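Chapter 7
Who Makes the Bed Now?

I spent eight weeks at Skostik, a bedding firm with 60 people on the floor, and I'll admit I went in looking for a fight. Somebody had to be furious about the grippers, right? Mostly they wanted to talk about rosters (and parking, endlessly!). The company had brought in two-fingered grippers to learn the fiddly jobs, like straightening a fitted sheet or tucking a corner, and the first thing to change was who got asked for advice. People who'd made beds for years were suddenly explaining their wrists to engineers. Some loved it. Some reckoned it was unpaid teaching, and I'll come back to that argument when we get to job classification and pay.

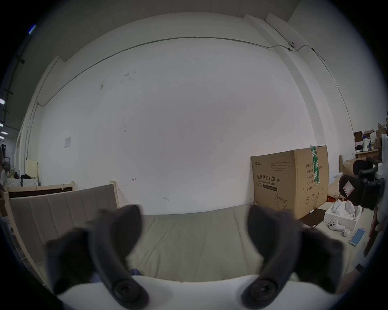 Tuncay Yaman told me he didn't mind the machine at all, but he did mind that his pay slip still had the old job title on it. Keep his complaint handy as you read the Brunner agreement in the next section.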